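Chopstick sorting at the Maglaya flat: where the collection stands

From the Clustbridge members' newsletter, 2020-07-05

The household tasks group has moved on from folding and is now collecting examples of picking up and putting away chopsticks. The work is being done in the Maglaya flat, at the low pink table, with hand-held grippers. Jerome Belmonte runs the sessions and Duangjai Paisan checks the recordings afterward.

The target for this task is 1,000 usable examples by the end of August. At the last tally the group had 123. That is behind the plan, and most of the gap comes from the first batch, which had to be thrown out. In that batch the operators moved too quickly at the moment of the grasp. The fingers closed while the hand was still traveling, and when Duangjai played the recordings back at half speed it was hard to say when one step ended and the next began. A model trained on those would have learned to snatch.

The instructions have been rewritten, and anyone who signs up for a session should read them even if they have done other tasks with us. The main changes:

Start with the fingers open and hold still for 2 seconds before moving.

Approach slowly and stop before closing. Close, pause, then lift.

If you drop the chopstick, keep recording. Pick it up again from where it landed and finish the task. Recoveries are useful and we have too few of them.

Do not reach in with your bare hand while the recording is running. If something has to be moved, stop, move it, and start a new example.

Change the starting positions after every 5 examples. Turn the basket, move it a little, or put the sticks down at another angle. Leave the other things on the table unless Jerome asks you to swap them.

That last point has caused some discussion. Struan Chisholm would like a bare table and a plain background, at least for the first few hundred examples, so that we can tell what the model is paying attention to. Eduardo Saludo, who trains the models, prefers to leave the room as it is. His view is that the Videl set from last year was collected on a clean gray bench, and the policy trained on it did badly as soon as it was tried in a kitchen. For now we are going with Eduardo's approach. The printed cloth stays, and so does the ordinary household stuff in the background. Struan will put together a small plain-background set later for comparison, if there is time.

Chopsticks were chosen because they are thin, they roll, and they leave little room for error in where the fingers close. They are also long enough that a small tilt at the grasp becomes a large one at the tip, and the tip has to go into the basket. Operators report that standing a stick upright is harder than laying one flat. Please take your time with those.

Labeling is done in Skevisix, as before. Each example gets a start mark, a grasp mark, a release mark and a yes or no for success. Hamish Grimshaw has added a field for two-gripper examples, where a stick is held in each gripper. Use it. Several of these were entered as single-gripper work last month and had to be found and corrected by hand.

Two practical notes. Check that the finger pads are seated properly before you begin, as a pad that has slipped changes the width of the grip and spoils everything recorded after it. And please write the session number on the sheet by the door when you arrive, so Duangjai can match the files to the operator.

Sessions run for an hour in the mornings and there are still places open. Contact Jerome if you would like one. New operators are paired with an experienced one for their first visit.
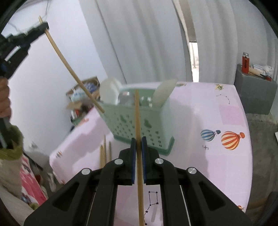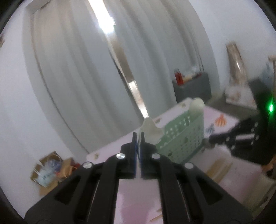

Chopstick collection at the pink table, with the green basket. In the first picture both grippers are holding a stick.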